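3.2 Collecting demonstrations in simulation

All demonstrations were gathered in Vinduvura, our rendering and physics setup, through the Gestside teleoperation interface. An operator drives the arm with a handheld controller and sees the same camera views that are later given to the policy. We recorded 2,000 episodes over 8 tabletop layouts. Surface texture, lighting direction and object poses were drawn again at the start of each episode. Episodes in which the operator lost the object were kept in the log but left out of training.

Cups and other open containers are grasped by the wall, with one finger inside the opening and one outside (Figure 3). From a camera mounted near the wrist, the fingers hide much of the cup interior in this pose, and the policy must rely on the visible rim and wall edges.

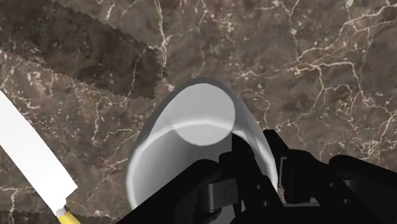
Figure 3. Rendered view of a wall grasp pose. One fingertip is inside the pale cup and the other is outside it, over a brown marble surface. A utensil with a yellow handle lies at left.

Wall grasps account for 428 of the recorded episodes. We held out 400 episodes of all grasp types for validation and did not use them to tune the Prurneo encoder. Each time step stores the camera images, joint positions, gripper opening and commanded motion. Pauses at the start of an episode were trimmed - pauses before finger closure were kept, as operators often use them to correct alignment.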